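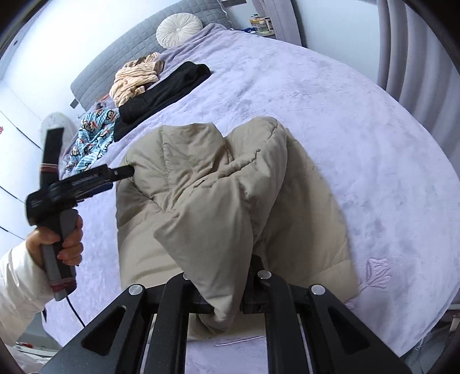 Okden Wash-In Down Care, from Prilness

If your winter coat has lost its bounce, give this a go! Okden is a gentle liquid wash for padded and down-filled clothes, and it rinses out so much more easily than ordinary detergent. One bottle does 8 jackets, or 6 if they're big long ones.

Close all zips, turn the coat inside out and use a 30-degree wool cycle with 2 extra rinses. Tumble on low with a couple of clean tennis balls (noisy, but wonderful for breaking up clumps) and shake it out between goes.
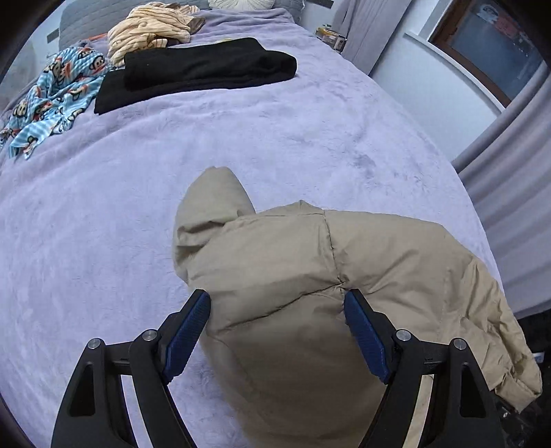 Padded jacket laid out on a plush blanket

Meriem Nasr on our returns desk has washed her own coat with it every December and swears by the second tumble.

Not for leather or suede trim. Refill pouches are in stock, unscented or cedar.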